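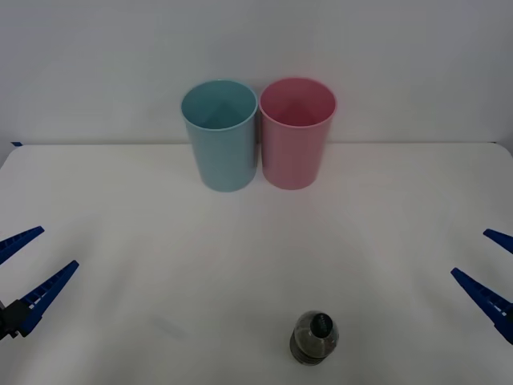
Catalina Riquelme
Applications Engineer, Bullix Support Team
Revised March 12, 2020

Section 4: Getting the two-arm sorting cell ready

Section 3 left you with both arms bolted down and talking to the Tarum controller, so the good part starts now! By the end of this section the cell will be placing a capped bottle into a cup of your choice, and I still grin when I see a new one do it. Set aside a morning. Read the cautions first, even if you have set up one of our cells before.

CAUTION: Keep both emergency stops within reach during every step that moves an arm. Never reach between the fingers with the drives on.

4.1 Fitting the fingers

1. Switch the drives off and wait for the status lamp to go out.
2. Slide each finger onto its carrier with the ribbed face turned inwards. The fingers are sold in pairs, so don't mix a worn one with a new one.
3. Tighten the finger screws by hand, then give each a quarter turn with the short key. The plastic will crack if you lean on it.
4. Switch the drives on and run OPEN, then CLOSE, on each gripper. Fully open, the gap between the tips should be 78 mm. If one gripper opens wider than the other, repeat the zeroing in 3.6.

Note: A slight flex in the fingers is normal and very welcome. It is what lets them settle round a bottle instead of knocking it over.

4.2 Teaching the drop point

1. Put the cups at the back of the table, rims close together, and stand a capped bottle well forward of them.
2. Set the speed to 19 per cent. Leave it there until you reach 4.4.
3. Jog the right arm to the bottle, close the gripper round the middle and lift straight up.
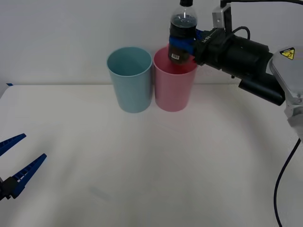 4. Bring the bottle over the cup you want and lower it in small jogs until the base is level with the rim. Save the position as DROP_1.
5. Jog down another 60 mm, save as DROP_2, and only then open the gripper.
6. Check the cable loop on the arm at both positions. It should hang freely and never pull tight.

CAUTION: If the bottle touches the rim on the way down, stop and jog up. Don't push through it, or the cup will tip and you will be teaching the cell a position that no longer exists.

Message 1803 means the two drop positions have been saved in the wrong order. Swap them in the list and carry on. We have all done it, and Benjamín Olivares in our training room has done it in front of a full class.

4.3 Checking the wrist view

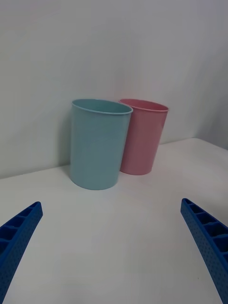
Open the wrist view on the controller and leave the gripper open while you work. A clean lens and a firmly seated camera bracket make all the difference, so see to both before you touch any settings. You want both fingertips showing, one rising from each bottom corner, with clear table between them. Cups may overlap from this angle, as the blue one does with the pink, and that's fine so long as you can make out both rims.

1. If one fingertip is missing, loosen the bracket and turn the camera a little towards that side.
2. If the back edge of the table slopes slightly, leave it alone.
3. Save the view as your reference.
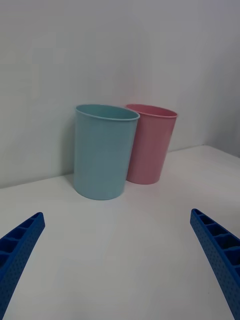 4. Move the arm away, bring it back to the same saved position and compare the live view with your reference. The two should match beautifully. If they don't, check the bracket screws and save again.

4.4 First full run

1. Return both arms to HOME with the grippers open.
2. Press RUN at 19 per cent and watch the whole cycle with your hand by the stop.
3. Raise the speed to 60 per cent and run it again.
4. Write the finger gap and the final speed on the card inside the Skallthorpe cabinet door.

Wipe the table and fingers with a dry cloth at the end of the day. Finger wear and replacement are covered in Section 5.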